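Moving the savings, finally

Sun 17 August

I have had the same savings account since I was at college. It paid next to nothing and I knew it paid next to nothing, and every January I wrote "sort out savings" on a list and left it there.

What got me going was a letter in June. Rathjen were closing the Otuvdale branch, the only one I could walk to, and the letter said I could carry on as before by using the one in Jaltitz. That is two buses. I pay in cheques from my aunt and the odd bit of cash, so I do use a counter.

I spent an evening comparing accounts. Most of the good rates were for people who can lock the money away for a year or pay in a set amount each month. I can't promise either. In the end I picked an easy access one with a building society that still has a counter next to the post office.
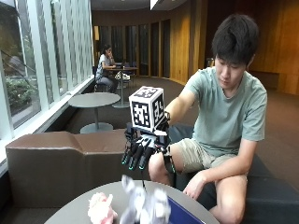

Opening it took 20 minutes. Closing the old one took much longer. The phone line kept me on hold for 30 minutes the first time and then cut out. The second time I got through to someone who said I had to write in, with a signature that matched the one they had on file. My signature at eighteen had a loop in it that I gave up years ago. I practised it on the back of an envelope and sent the letter off.

The money came across 4 working days later, plus £8.19 in interest, or 819 pence if you want it to sound like more.

Tibor Oláh left a comment on my last post asking whether I keep a separate pot for bills. I do now. The rent and the council tax go out of one account on the first, and whatever is left in the other is for food and everything else. I've only done it for two months so I can't say much about it yet.

Still to do: cancel the old standing order, tell my aunt to put the new account name on her cheques, and find out what happened to my Liltirix refund.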